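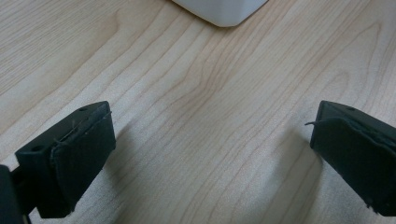
Week 3 is where we stop talking about arms and start talking about hands, yours mostly. Last week I gave you the long speech on why writing out every motion by hand gets painful the minute the table moves an inch, and I promised we'd get to the other way of doing it, where a person does the job and the machine learns from the record. So: demonstrations. The stretch I want you to think about first is the one before contact, with the fingers wide open, only tabletop between them, and the white object still out ahead of the gap. Students always want to start the story at the grasp. Please don't! By the time the pads touch anything, most of the decisions have been made, and if your approach is sloppy the policy will learn a sloppy approach and then squeeze in the wrong spot with total confidence.

Reading for this week is the Heywood chapter on teaching by showing (the scanned one, sorry about the margins) and the first half of my notes on coordinate frames. If you skipped the frames notes, go back. You'll need them on page two of the lab.

Three ways to show a robot something

I sort these by where your hand is. Other people sort them differently and you'll see other names in the papers, but this is how I keep them straight in my own head.

Hand on the robot. You switch the arm into a mode where the motors carry the arm's own weight, grab it near the wrist, and push it through the job. People call this kinesthetic teaching. I like it for a first day because you feel the joint limits in your own shoulders. The trouble is that you're standing in the way. Your sleeve is in the camera view, and pushing a heavy arm makes everybody move like they're underwater. If the robot is going to run from camera pictures later, and there was an elbow in every training picture, you've taught it that elbows are part of the job.

Hand on a controller. Teleoperation, in other words. You sit off to one side with a leader arm or a joystick or a headset, and the robot follows. What you record is exactly what the robot did, with its own cameras and its own joints, so there's nothing to translate afterward. That's a big plus and I don't want to undersell it. But you lose touch, or most of it, and you pick up a delay. Even a small delay makes people stop, wait, look, and go again, and you'll see those little stops come back out of the trained policy like hiccups. Our Vadix station is set up this way and you'll get your turn on it in the second lab.

Hand on the tool. You carry the gripper itself, with a camera on it, and do the job at something close to normal human speed. The robot isn't even in the room. I'm fond of this one, and I'll admit the lab is tilted toward it. You can feel the contact through the handle, you can go to a real kitchen counter, and you don't tie up an arm that four other groups are fighting over. The price is paid later. You have to recover where the tool was from the recording, and you have to be sure the robot can reach all the places your arm went so easily. A person will happily twist a wrist and lean over the table. A bolted-down arm won't.

Which one should you use? It depends on what's going to bite you. If the job is fussy about contact, I'd want the tool in my hand. If it depends on the exact robot, its reach and its timing, I'd drive the robot. If you need half a dozen simple paths by lunch, push the arm around and be done with it.

What goes in the record

At each time step you want two things: what the robot would have seen and felt (the observation), and what was done next (the action). For the hand-held tool the observation is the camera picture plus the opening of the fingers, and the action is how the tool moved from this step to the next, along with the new finger opening.

Notice I said how it moved. You can store actions as positions in the room or as changes relative to where the tool is right now. For the hand-held work we use relative, all term, no exceptions. If you store room positions and then somebody bumps the table, your whole set is off. With relative motion, "a bit forward and a touch left" still means something tomorrow in another building. (This is why I nagged you about frames.)

There's one catch with relative actions, and Gemma Ackroyd, who ran this lab before me, used to put it on the board every term: small errors add up. If each step is off by a hair in the same direction, the end of the path can be off by a thumb. The camera is what saves you. The policy keeps looking, sees that the object is farther right than it should be, and corrects. But it can only correct if it has seen corrections, and that brings me to the part people get wrong.

Show it the fix, too

Suppose every demonstration you give is beautiful. Straight in, perfectly centered, close, lift, done. You train on that and it looks great on your computer. Then you put it on the arm, it drifts a little to one side, and now it's looking at a view it has never seen in its life. It guesses. The guess takes it somewhere stranger, and off it goes. The papers call this distribution shift or compounding error. I call it wandering off into the weeds.

The cheap cure is to start some of your demonstrations in the weeds. Begin too far left. Begin rotated. Come in as if you were going to miss, and then don't miss. You aren't pretending to make a mistake and recording the mistake — start the recording once you're already off, and record the recovery. I can't say that strongly enough. If the clip includes you going wrong, the machine will study that part just as hard as the rest.

Vlastimil Paulík tried this on the Zaka task when he was a student here, the one with the small boxes. His first set was 19 demonstrations, all of them lovely, and the arm would nudge the box away about as often as it picked it up. He added 6 recoveries and changed nothing else. The nudging didn't vanish, but the arm began backing off and trying again, and I remember the whole row of us standing there grinning at it. Don't take those as magic numbers. His box always sat on the same table, and he had very steady hands.

The camera is part of the task

A camera on the gripper moves when the gripper moves, and that's lovely for the last few inches. It sees the fingers and whatever is coming up between them. It's not so lovely for anything farther off. An object near the edge of the view can leave it with one tilt of your wrist, and a policy that only looks at the current picture has no idea the thing ever existed. So watch your tilt. Turn toward what you want before you travel toward it, the way you'd look at a mug before reaching.

Lighting matters too, and so do tabletops. Wood grain can be helpful when you're working out the tool's motion from video, because there are lines and swirls to follow from one picture to the next. A blank white sheet gives the tracker hardly anything to hold on to. Glossy surfaces are trickier, as the bright patches slide around when the camera moves and the tracker may follow the glare when it should be following the table. If your path comes out looking like a drunk bee, check for glare before you go blaming the software. I've lost a whole afternoon that way.

Lab procedure

1. Sign in on the Stosent page and start a new session. Put both partners' names in, please.
2. Open and close the fingers all the way a couple of times before the first clip. This sets the range for the opening signal. If you forget, your zero is somebody else's zero.
3. Place the object. Move it between clips, and turn it as well. Not wildly, just enough that you couldn't do the job blindfolded.
4. Hold still for a breath, start the clip, and do the task in one smooth go. Don't talk with your hands. (I've seen it happen.)
5. Stop the clip after you've let go and backed away. Letting go is part of the task. Every term a group ends each clip at the lift, and their robot holds the box in the air like a trophy.
6. Swap with your partner halfway through. Two people reach differently, and you should be able to spot it when you plot the paths.
7. Record your recoveries as a separate batch, same session.
8. Watch everything back before you leave. Throw out any clip where you hesitated for a long time or had to regrasp by accident. Keep the ones that are merely ugly.

The shared set on the server has 1639 clips in it from earlier terms. You're welcome to train on them for your comparison, but train on your own alone first and save that result. Quality in the shared set is all over the place, and seeing what that does to your policy is half the fun.

For your write-up

Two pages, plots included. Tell me which way of demonstrating you'd choose for the job you picked and what you'd be giving up. Show me one path from each partner on the same axes. Then pick a single failed run on the arm and walk me backward from the failure to the first picture where things were already going wrong. It's usually well before the fingers close, sometimes seconds before, and I want you to find it by looking. Scrub through it slowly.

If your policy fails every time, that's fine for the grade, but I still need the failed run, so save the video before you go fix things.

Next week we put forces in. Bring your own object if you like — something you don't mind having crushed.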